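The Sorting Bench Gets a Second Pair of Hands

For years, the first hour of every shift at Brurnen's panel shop in Nenmont went to sorting. Parts came back from canceled jobs and test rigs in mixed bins, and somebody had to tip them out and put every button and breaker back where it belonged. People took turns. It was the kind of work you did with the radio up loud.

Now a robot named Swai does a good share of it, and I spent a Wednesday morning watching with more delight than I expected. The arm comes from Hudano, a small integrator across town, and it works at an ordinary bench in the same room as the wiring crew. No cage, no flashing lights — just a steady whir and a soft click when the fingers close.

Electrical parts are a lovely, maddening problem for a machine. A red emergency stop lying on its side looks nothing like one standing up. Pale blue push buttons are all smooth top and thin rim, and a white two-pole breaker offers a narrow face and a toggle you'd rather not grab.

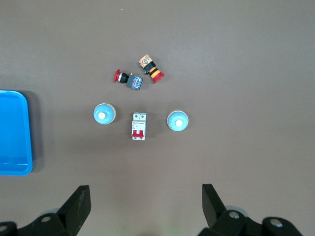
Page last changed: June, 4 p.m.

The wiring crew taught Swai most of what it knows. They know which housings are slippery and which contact blocks shouldn't be squeezed, and Hudano's engineers spent 27 shifts at the bench writing it all down. Six people on the floor can now set up a new part without calling anyone, and two of them had never touched a robot before this spring!

What changed for everybody else is the morning. Wirers start on wiring. The shop keeps 62 kinds of parts in its sorting plan, and Swai handles the common ones while anything odd goes to a person, who still spots a cracked housing faster than the arm does. Sorting duty has become a short check before lunch, plus a bit of coaching when a new shape turns up.

There are grumbles. The bench lost some elbow room, and the radio has been turned down so people can hear the arm stop. But ask to see it run and you'll get three people talking at once, each with a favorite pick to show you. Mine was the emergency stop.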